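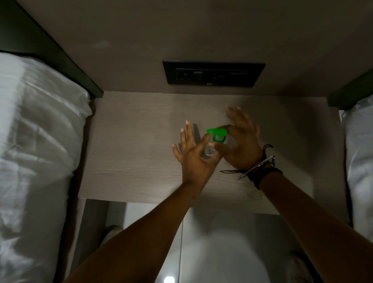

List: kesbridge-signalling
Subject: Re: Axle counter resets at Prondton loop after door circuit change
Date: January 17, 2020

On the Prondton loop question, the earlier post said:

> We have had repeated disturbed indications on the section at the
> north end of the loop since the evening timetable changed. The
> evaluator reports a count mismatch, the section stays occupied after
> the train clears, and the signaler has to do a conditional reset and
> send a sweep train through. It only seems to happen with the
> three-car sets. Has anyone on the list seen this with the Zosico
> heads? Our maintenance contractor wants to swap both of them and I
> would like to know if that is worth the possession time.
>
> We have not touched the trackside gear. The only change on the
> vehicles is the new door interlock wiring.

I would not swap the heads yet. We had much the same fault on the Kesbridge branch and replaced a pair early on, and it made no difference. The mismatch came back within the week.

Some points from our own logs that may help.

1. Look at where the trains stop. If the new timetable has the three-car sets holding at the loop signal for a crossing move, the last axle may be standing close to the head. A wheel that stops inside the detection zone and rocks back slightly when the brakes come on can be read as a partial passage. Our evaluator accepted one partial per train and flagged the second. The drivers were stopping at the right board. The board was in the wrong place for that length of train.

2. Pull the raw counts for both heads, in and out, and not only the section state. On ours, 86 of the 174 logged disturbances had one extra count in and the correct number out. A bad head will usually lose counts in both directions. The rest were mixed, and some of those were caused by track staff putting a steel measuring trolley over the head without calling in first.

3. Check the mounting height against the rail, especially if there has been any grinding. The clamp on the older Zosico bracket can be set one notch low and still pass the static test with the dummy wheel. It will then be marginal on worn flanges. The Pintér bracket has a fixed stop and does not have this problem, but it needs a different base plate and will not fit on the heavier rail section without an adapter.

4. On the door interlock, I doubt it is the cause, but do not rule it out. If the new wiring cuts traction power through a contactor under the rear car, there will be a short burst of noise when the doors release. We measured this with the unit standing over the head and found nothing above the limit at 500 Hz and a small peak near 3000 Hz. That was well below what the head should react to. Your contactor may be a different type, so it is worth an hour with a clamp meter while the unit is in the depot.

5. Cable screens. Ours were grounded at both ends in one location case, against the drawing. The drawing is right. Ground at the equipment room end only.

What fixed it for us was moving the stop board about 12 feet toward the signal – the overlap allowed it – and reissuing the platform notice. We have had two disturbances on that section since last March, and both were trolleys.

I would also ask your signalers to write down the time of each reset to the second. The evaluator clock on our installation drifts, and without a second source it was very hard to line up the counts with the train's own data recorder. Correct the clock before you start or you will be matching the wrong trains.

If you do end up changing a head, change one and leave the other. Otherwise you will not learn which one was at fault. Keep the old one, label it with the location and date, and have it bench tested before the contractor takes it away.

I can send the spreadsheet we used to sort the counts. It expects the older export format with the semicolons, so newer firmware will need a small edit to the import step.

Kesbridge branch, signal maintenance

Contact the list owner | Copyright Kesbridge Signalling List | Back to top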